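Bench notebook, adhesives and soles
January, started 7:40, coffee machine still descaling itself

Picking up the yellowing question again. Nazar's view is that white rubber goes yellow from light. Ashok's view is that it goes yellow from whatever people put on it to stop it going yellow. I have spent most of a month finding out that they are both right, which has pleased neither of them.

Where we left off in December: 35 coupons cut from Jallside sheet stock, all one batch, wiped with isopropyl, labeled on the back in pencil. Pencil because the marker bled through last time and gave us a very convincing yellow spot that Thomas measured twice before I owned up.

Coupons went into the light box in five sets of seven:

Set A – nothing at all
Set B – dish soap and water, rinsed
Set C – dish soap and water, not rinsed
Set D – peroxide cream, wrapped, rinsed
Set E – peroxide cream, wrapped, rinsed badly on purpose

Light box ran 400 hours. It would have been a rounder story if the timer had not tripped at hour 306 and sat there in the dark over the holiday break. I restarted it from where it stopped and have written this on the lid of the sample tray, on the log sheet, and now here, so that when someone asks I can point.

Results by eye under the daylight lamp, before anyone gets the meter out:

A is a shade warmer than the control kept in the drawer. B looks the same as A. C is patchy, with a tide line where the soap pooled and dried. D started whiter than everything and finished level with A. E is the color of weak tea. Ashok came over, looked at E, said "well," and went back to his desk a happy man.

So leftover peroxide is worse than no treatment, at least on this stock and under this lamp. I would like to see it on a second rubber before I say so to Gemham, who have a care leaflet at the printer that tells people to "apply generously and wipe away excess." Vilhjálmur has asked them to hold the leaflet. They have asked how long. He has asked me how long. I have asked the light box. 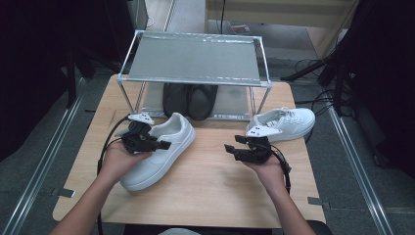 White pair on the bench, laces still in.

Laces, while I think of it. Cotton and polyester laces need to go through separately from now on. The polyester ones shrug at everything. The cotton ones hang on to cleaner in the core and then feed it back out into the tongue and eyelets as they dry, and you get a neat row of yellow dots up the front. I blamed the eyelet plating for this for two weeks. Apologies to the eyelet plating.

Arsen wants to try the old trick of wrapping the damp shoe in plain white tissue while it dries, so the stain migrates to the paper and the paper goes in the trash. His grandmother did it with canvas shoes. I was ready to be superior about it, but he ran one coupon over lunch with a strip of tissue laid across half, and the covered half dried without a tide line. One coupon is one coupon. He is doing seven more and has been told he may not mention his grandmother in the write-up, only in the acknowledgments.

Meter notes. The Candard colorimeter wants its white tile cleaned before each session. I knew this. The tile had a thumbprint on it. All readings from before 10:15 this morning are struck through on sheet 1753 and should stay struck through, Thomas, even the ones you liked.

Second rubber: Kobzar can spare offcuts from their gum-free white. It is thinner than ours so the clamps will need shims. Cardboard will do, but not the brown kind, which stains when damp (see the November pages, or take my word for it).

To do:
Re-read A through E on the clean tile
Cut the Kobzar offcuts, pencil labels
New set F, peroxide cream with two rinses and an overnight soak in plain water
Replace the timer, or at least stop trusting it
Ask Nazar for his windowsill samples back. He says they are "maturing"

4:50. Meter says E is worse than it looks. Put the tray back in the drawer, lamp off, lid on.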